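Londari Home Knitting Machine: Set-up Guide
Section 4: Washing, blocking and storing your first jumper 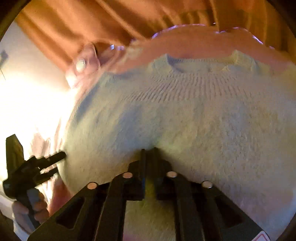
4.1 Before you start

Well done, you've cast off and sewn up! Blocking is the bit that turns a slightly wonky piece of machine knitting into something you'll want to wear every week, so please don't skip it (we know it's tempting).

You will need:
A basin or clean sink
Wool wash, or any mild liquid soap
Two large towels
The Londari blocking mats and the tin of 96 rustproof pins
A tape measure and your pattern notes from Section 3

Note: If you knitted a tension square, wash that first. It will tell you how much the yarn grows, and some of the softer brushed yarns grow a lot.

4.2 Washing

1. Fill the basin with cool water, add a small squirt of wool wash and swish it through.
2. Turn the jumper inside out and press it down gently until it's soaked. Leave it for 33 minutes if the yarn is wool or a wool mix. Cotton only needs ten.
3. Lift it out with both hands underneath. Let the water drain, then rinse if your soap needs rinsing.
4. Lay it on a towel, roll the towel up like a Swiss roll and kneel on it. Yes, really kneel on it! Repeat with the second towel.

Caution: Never wring or twist wet knitting. Never hold it up by the shoulders, as the weight of the water will pull the sleeves long.

4.3 Blocking

5. Clip the mats together on a flat floor, away from radiators and pets.
6. Turn the jumper right side out, lay it on the mats and pat it into shape. Start with the chest width and then do the length.
7. Pin the side seams and hem. Leave the ribbing at the neck, cuffs and waist unpinned, and squeeze it together with your fingers so that it stays springy.
8. Check both sleeves against each other. Small differences can be eased out now.
9. Leave until completely dry. A thick jumper may need two days.

Caution: Do not use a hot iron on acrylic. It flattens the stitches for good. With wool, hold a steamer just above the surface and let the steam drift down.

4.4 Storing

10. Fold the jumper and keep it on a shelf or in a drawer. Hangers leave bumps in the shoulders.
11. Tuck in a cedar block if you're putting woollens away in May for the summer.

Note: Keep a metre of spare yarn with each jumper for mending. Wind it round the ball band and you'll have the washing instructions to hand as well.

Next: Section 5, Stripes and two-colour patterns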